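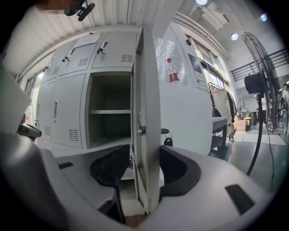 Figure 3. The hand-held gripper in front of the lockers, with one compartment open.

3.2 Collecting the locker demonstrations

We were keen that the people showing the task should be able to do it much as they would at home, so for the Harkedari set we put aside the remote-control desk we had used at Millham and gave each demonstrator a gripper to hold. Driving an arm from a distance is a fine way to teach it to stack blocks, but a locker door swings on a hinge, and our demonstrators told us (quite firmly, in one or two cases) that they wanted to feel it pull back. With the tool in the hand they do feel it, and we think the smoother door paths in the recordings owe a good deal to that.

Altogether we kept 962 demonstrations, of which more than 400 involve a door being opened or closed.
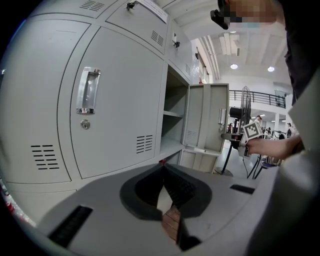 Metal doors of this sort are a kindly place to begin, as the handles repeat from one door to the next, yet they also caused us a fair bit of head-scratching. Grey fronts look very much alike close up, and the Dakel tracker would sometimes lose its place when the tool came right up to a handle. We asked demonstrators to pause for 2 seconds before each reach, which helped a great deal, and we trimmed those pauses out again before training. The Akanda policy described in the next section sees only the trimmed recordings, together with the opening and closing of the fingers.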